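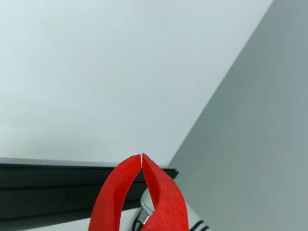

Cutting a Grout Sample Board Before You Order

Color charts for grout are printed ink, and I wouldn't pick from one. Bresetti's "warm gray" dried nearly tan in my kitchen.

1. Glue 6 spare tiles to a scrap of cement board, using the spacing you plan for the wall.

2. Mix a small cup of each color. Weigh the water. The Flidex bag gives a range wide enough to get two different grays out of it.

3. Pack the joints and wait until the haze shows, then wipe with a barely damp sponge. Crackle glazes need sealer first - the label may say optional, but I'd seal anyway.

4. Leave the board alone for three days. Fast-dry claims are about walking on it, and color is another matter.

5. Look at it in the room, morning and evening, with the lights you'll be using. A 3000 K bulb turns most whites yellow.

If you can't choose between two, buy the darker one. It hides more coffee.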